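Re: [sunholm-allotments] Water butts and the standpipe

Siv Hägglund wrote:
> Does anyone know if the bottom standpipe is going back on in May?
> Mine is plot 2 and I'm carrying cans from the top gate.
> Also is the 200 litre butt by the shed anyone's, or can I use it?

Hi Siv, all

Quick one as I'm on my break. Standpipe – yes, as far as I know, but the stopcock wants a new washer first and the man can't come till Monday. If it drips after that dont force it, just ring me.

The butt is spare. Came off the old Ichikawa plot when they gave it up. Lid's cracked, tap is fine. Help yourself, but stand it on slabs or you'll never get a can under the tap. There are slabs behind the compost bays, the mossy ones, take what you need.

Hose rule same as last year: no leaving it running while you go for a chat. Water bill was £914 and I'm not paying that again out of the plant sale.
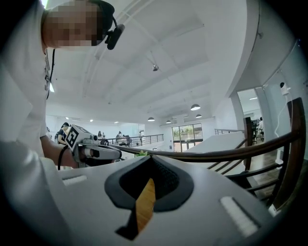 Other thing – slugs. Already had all my lettuce, every last one. Has anybody tried the wool pellets? Nindel had them on offer but the bag looked tiny for the money. Might go halves with someone if theyre any good.

Gate code changes same day as the washer man, will send seperately. Please don't post it on here.

Got to run

Plot 14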